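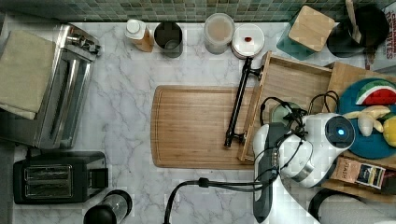 Gilau, March

Spent the morning on the new reporting rules for small rental income, the ones that start with this year's returns. A few notes for anyone who rents out a room or a flat here.

1/ If you took in less than 400 for the year, you don't file the rental form. You still tick the box on page 8 of the main return. A lot of people skip it and get a letter.

2/ Between 400 and the upper limit you use the short form. Rent goes in gross. Cleaning and repairs go on the second line — don't net them off first.

3/ Booking sites now send their own figures to the tax office. Cirkham does it once a year, Zillard every quarter. If your total doesn't match theirs, expect a question.

4/ Negin Naseri at the Doherty help desk told me they've had roughly 700 calls on this already. Most are about deposits. A deposit you pay back is not income. One you keep is.

5/ Owners living abroad: you need a tax number from your home country on the form. Veikko Tikkanen left his blank and his return came back unprocessed. He has 48 days to send it again.

6/ Joint owners each file for their own share, even if the rent lands in one account.

7/ The paper form is still accepted. Pick it up at the front counter before 4 p.m.

Will add the late filing charges once the table is out.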